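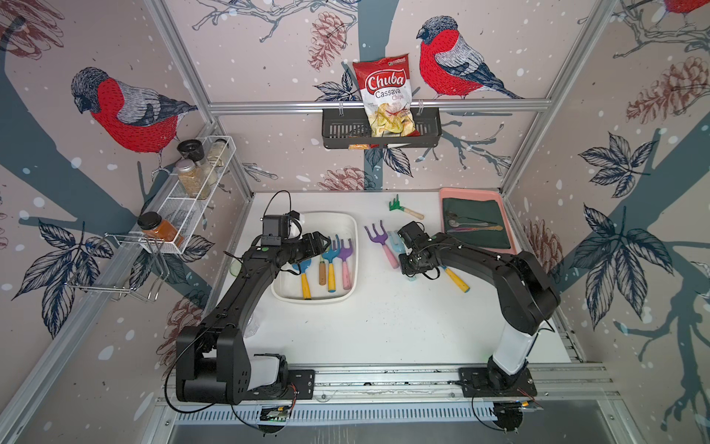
How to prepare and run the garden tools task

This page is for new members of the Futmont robotics club who will record their first sessions with the two arms. The task is simple to say: the small garden tools go into the white tray. To do it well takes patience.

Before you start

Check that both bases are tight on the rail. Move each arm slowly by hand control and watch the cables, which must not pull at the elbow. Write the session number in the Clalton notebook.

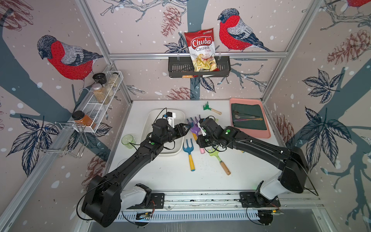
Put the tools in the middle, where both grippers can reach them. Change the places and the angles every time. If you always lay the fork in the same spot, the model learns the spot only. Our goal is 200 good runs before the end of term, and in May we had just 11.

Picking up

Come down from above, stop, then close the gripper. Take the handle near its centre, so the tool does not turn.

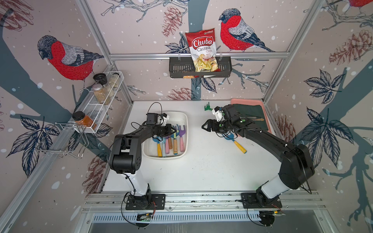
Use the arm that is nearer to the tool. When one arm is above the tray, the other should wait a little to the side. Lay the heads all in one direction, towards the back wall.

If a tool falls, do not stop the recording. Pick it up again and mark the run with "R" in the notebook.
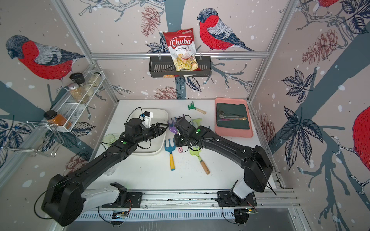

Both arms over the garden tools, with the white tray on the left.

After the session

Bring the arms to the rest position and switch off the power. Copy the files to the club disk and check that the last one opens.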